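Wiping a worktop is harder than my homework

So it's been a while since I wrote anything on here, mostly because the robotics club has eaten my evenings since September (and my weekends, and my phone storage). We're in the kitchen phase now, which I've been looking forward to since I joined, and our task is one that sounds so easy I laughed when Themis read it out. Clean up a spill. With a cloth. On a worktop.
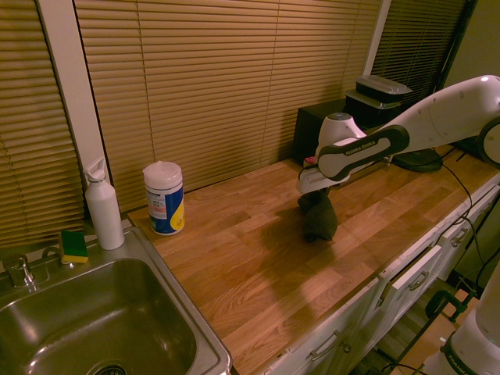
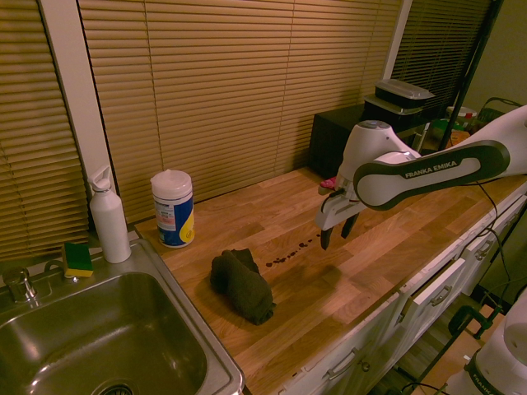
Photos: Michalis Vrettos

The green towel and the brown drips are the whole task really. You start with a line of drips across the wood and a towel in a heap somewhere nearby, and the arm has to get hold of the towel, carry it to the drips, press down and drag. I could do that half asleep. I've done it half asleep, most mornings before college!

There are 14 of us in the club this year and we're split into teams, each with a silly name. Ours is Suvis, which was meant to be "Servus" until somebody wrote it on the sign-up sheet in a hurry and it stuck. The other team doing kitchen tasks is Rallis, and they got putting lids on tubs. I was jealous for a fortnight and then I watched them try to line up a lid, and I'm not jealous any more.

What I hadn't understood is how awful cloth is. Last term we did blocks, and a block is lovely. It's the same block every time you look at it. A towel is a different shape every single time you put it down, and if you pinch it in the wrong spot you lift one sad corner while the rest stays exactly where it was. Michalis has a rule that you go for the highest fold in the heap, and I've been going for the bit closest to the drips, and we have had some long conversations about this. He's probably right. I'm not telling him until he reads it here.

Then there's the pressing. Too light and the towel skates over the top of everything and you feel very pleased with yourself until you look underneath. Too hard and the arm decides it has hit something and stops dead, and you have to clear the fault and begin again. We spent one whole evening on that and nothing else. I wrote down the numbers we settled on and then left the notebook on the bus, so we spent half of the next evening on it as well. Sorry, Themis.

We're recording every go so that we can train the wiping program afterwards, and the program is called Pelley (don't ask me, it was called that before I joined). The plan was 20 good runs before we let Pelley have a try on its own. We're on six. Six! A run only counts if the drips are gone and the towel ends up back on the worktop in one piece of the counter, not trailing over the edge or into the sink. The sink rule was mine, and I regret it, because it has cost us at least three runs that were otherwise gorgeous.

Things I've learnt, in case anyone else's club is mad enough to try this:

Put the drips down in a line, not a puddle. With a line you can see straight away how far along the wipe went wrong.

Scrunch the towel differently each time. We got lazy and kept dropping it the same way, and when we looked back over our runs they were practically the same run.

Shut the blinds. The light on a shiny worktop changes so much through the afternoon that the recordings from four o'clock and the ones from six look like two different kitchens.

Bring your own snacks, as Rallis team will not share.

The thing it's all building up to is Dedesgate, the open evening where every team shows what they've made to parents and the younger years. We get one table slot and one go, with people watching, and I already feel a bit sick about it. Themis wants us to let someone from the audience make the drips. I think that's a terrible idea — some little kid is going to empty the entire cup — but I've been outvoted, so we'll be practising big spills as well once we've got our 20.

Next session is pressing again, and then I'm going to try Michalis's highest fold thing properly, five goes in a row, without arguing. If you've done anything with cloth and grippers and have tips, please leave a comment, even if it's only to say you gave up and bought a sponge. I'll put the new run count in the next post.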